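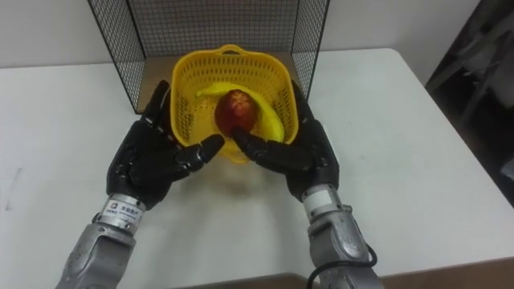

Does one bad apple really spoil the bunch?

Reading time: 3 minutes

You have probably heard a grown-up say that one bad apple spoils the bunch. Grown-ups say a lot of things. Some of them are true, some used to be true, and some were only ever printed on a tea towel. So let's check this one.

Fruit gives off a gas called ethylene. You can't see it, and at home you won't smell it either. Plants make it themselves, and it works like a message: time to ripen. Starch turns into sugar, hard flesh goes soft, and green skin changes colour.

Apples make plenty of ethylene. Bananas make it too, and they also respond to it. Put a ripe apple near a green banana and the banana should ripen faster. So far the saying is doing all right.

But hang on. Ripe and rotten are different things. Rot comes from mould and bacteria, which are living things looking for lunch. Mould can spread from one apple to the next where they touch, and soft, bruised fruit is easier for it to get into. Gas alone doesn't make an apple mouldy.

What about the tricks?

People will tell you to wrap banana stems in plastic. Maybe it slows things down a little. Ethylene comes out through the peel as well, so I wouldn't expect much. If somebody promises you an extra week, ask them what they compared it with.

Then there's the paper bag trick, where you shut a hard avocado in a bag with a banana. This one makes better sense, as the bag keeps some of the gas close to the fruit. Don't believe me, though. Test it.

Try it yourself

You need 3 green bananas from the same bunch, one ripe apple and two paper bags.

Put one banana in a bag with the apple. Put another banana in a bag by itself. Leave the last one on the bench, well away from the others. Keep them all in the same room, out of the sun, and write down their colour every morning.

Why bother with the banana alone in a bag? Because without it, you wouldn't know whether the apple did the work or the bag did.

Montri Sriwong, who is nine and lives in Vanuvbridge, tried this in June and told us his apple did nothing at all. His apple had been in the fridge and his kitchen was freezing. Cold slows ripening, so that might be the answer. It might also be something else. One go isn't enough to be sure, and he has promised to try again in summer.

Words by Jirayu Inthanon

Contact us | © 2021 Turora Kids | Back to top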